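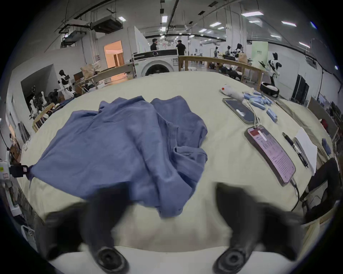 Can a robot do the laundry yet?

Parts of it, on a good day and with a person close by. Machines can pick up a shirt, and several can fold one that has been laid out for them, but going from a full hamper to a put-away drawer in an ordinary home is still more than we should expect of any of them.

Machines and Everyday Work
Week 4 handout: Chores
Jocelyn McIntyre

Welcome back, everyone. I promised last week that we would leave the factory conveyor behind and go into the laundry room, and I have been looking forward to it more than is probably reasonable. Please read these notes before section, and bring the worksheet (the one with the blank column down the right side), because we'll be filling it in together.

1. What do we mean by a chore?

When people ask me whether robots can do housework, I like to ask them to say the chore out loud as if they were teaching it to a ten-year-old. "Do the laundry" then gets very long very fast. You find the clothes. You check the pockets. You decide what goes with what, open the washer door, get everything through a round opening without dropping socks, add soap, pick a setting, wait, come back, pull out a heavy tangle, dry it, fold it, sort it by owner and carry it to different rooms.

The middle of that list was automated a long time ago. A washing machine is a wonderful robot if you are willing to be generous with the word! It does the hard rubbing and rinsing inside a closed drum where nothing surprising can happen, and it leaves the loading, unloading and folding to us. Keep that split in mind, as it comes up again in the shop-floor readings: machines tend to take the step you can put a box around, and people keep the steps before and after the box.

2. Why cloth is hard

A coffee mug has one shape. You can measure it, and wherever you find it, the handle is in the same place relative to the rim. A shirt has as many shapes as there are ways to drop it. When it is bunched up, most of it is hidden inside its own folds, so a camera looking down can't easily say where the collar is or which layer is the front. Pull on one corner and the rest moves too, in a way that is awkward to predict.

Then there is the business of fingers. You and I pinch a hem, feel that we have caught two layers, and rub them apart without even thinking about it. A gripper with two fingers has to get by with much less feeling. Denim is stiff and keeps a fold once it has one; a thin T-shirt slides, wrinkles and sticks to itself. A program that does nicely with one may make a mess of the other, and I'd like you to think about what that means for the phrase "it can fold clothes."

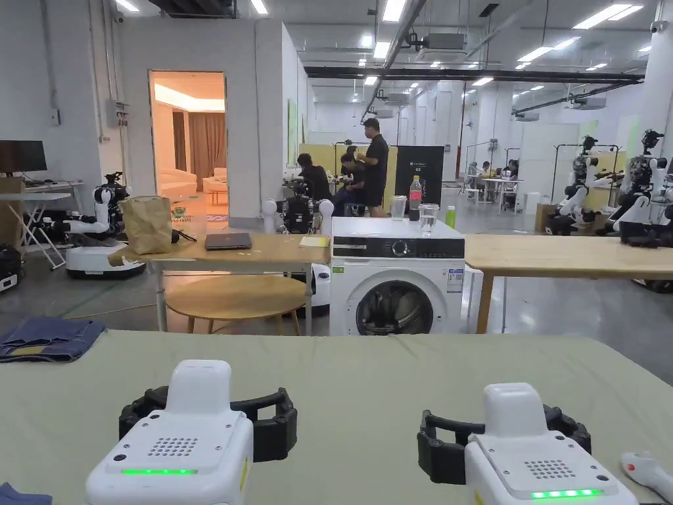

Figure 2. Folded jeans on the green-covered table, with the washing machine beyond.

3. How the machines are taught

There are a few ways to go about it, and most groups mix them. One is to write out the steps by hand, which works well for stiff parts on a shop floor and poorly for sleeves. Another is practice in a simulated world, where mistakes are free but the cloth is never quite like real cloth. The third, and the one we'll spend most of our time on, is learning from demonstration: a person does the chore, the motion is recorded, and the machine is trained to produce something similar when it sees a similar situation.

For demonstration, the person may steer a robot's arms from a distance or may simply hold the gripper in their own hand and work with that. I'm fond of the second method. You discover within a minute how much your own fingers had been doing for you, and you get to be properly humble about it afterward.

The practice log for this unit has 1,851 entries, all from the Plonix folding exercise, and you will each be given a slice of it. Please don't let the size impress you too much. If nearly every shirt in a log starts out flat and right side out, a machine trained on it has learned very little about the pile on a bedroom floor. Ask what changed from one entry to the next: the garment, the table, the light, the starting heap. The Banard notes on the course page have a nice discussion of this, a bit dry in the opening pages but worth staying with.

4. A field note

I asked Hélène Dufour whether I could borrow a page from her notebook, and she very kindly said I could use it as it stands.

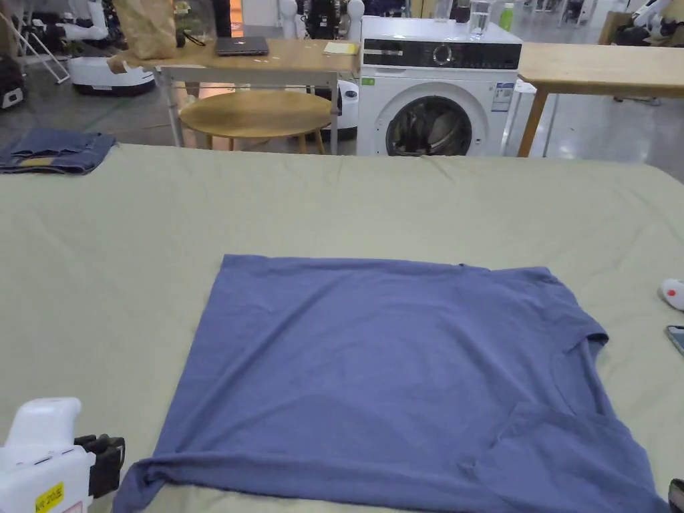

DOUCETTE, January

T-shirt today, the slate-blue one. I have it spread out on the green cover with the right side folded inward, and the neckline shows as a curve along that side. It is a simple fold on paper. In the hand, with a gripper, I find that the start is everything. If the first pinch takes in the edge and nothing else, the rest of the side comes over willingly. If it takes in a bit of the layer below, I drag the whole shirt and have to lay it out again.

I keep wanting to smooth the creases with my palm. I would do it at home without noticing, between one fold and the next, and I doubt I would ever list it as a step. Must ask whether smoothing should count as part of the chore or as tidying up before it. Also: what do we call finished? My mother's standard and mine are different shirts.

5. For section

Her last point is the one I'd love us to argue over. Take the folding task and write down what would satisfy you as a customer, then what would satisfy a shop that folds garments for sale, where every shirt in the stack has to match its neighbor. The shop is fussier about the result and much kinder about the conditions (same garment, same bench, same light, all day long). The home is the other way around. Using the Dostier worksheet, put each step of the laundry into one of these groups:

Done by machine now, in most homes
Done by machine if a person sets things up first
Still done by hand

Fill in the blank column with the help each step needs. I mean all the help, including the person who turns the sleeve right side out and the one who picks up the sock.

Reading for next week: the remaining 2 chapters of the Banard notes. Bring a T-shirt you don't mind lending to the table, and a pair of kitchen tongs if you own one. We are going to try folding with them, and I apologize in advance to anyone who thinks of themselves as good at this.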